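The Case for Fewer Blocks

A set of plain colored cubes is usually sold by quantity. The Drurnus catalog lists 34 pieces in its smallest box and 133 in the next one up. I think both numbers are too high for sorting and placement work, and that the better purchase is three cubes and a decent table.

Red, green and yellow, one of each.

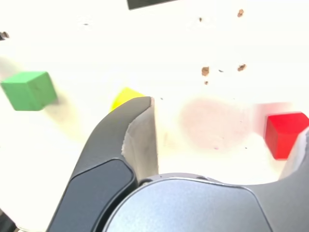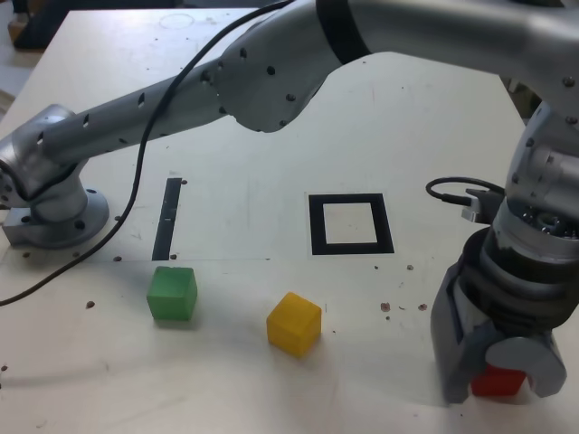

Three colors cover most of what a placement task needs. Each cube can be named in one word, and any order of the three can be written on a card. A fourth color adds orders to record and little else. Size matters more. Cubes from one set should share an edge length, or stacking results depend on which piece went at the bottom.

The surface deserves more of the budget than it gets. A pale top gives good contrast but shows every crumb and stain, so it has to be wiped between sessions. Glare is the other cost. I would accept a slightly darker top and move the lamp.

Marked target areas should be square, with thick borders, and larger than the cube by a clear margin. Surnine prints its outlines too tight, and a small rotation then counts as a miss. Tape works as well and can be replaced in May when the edges lift.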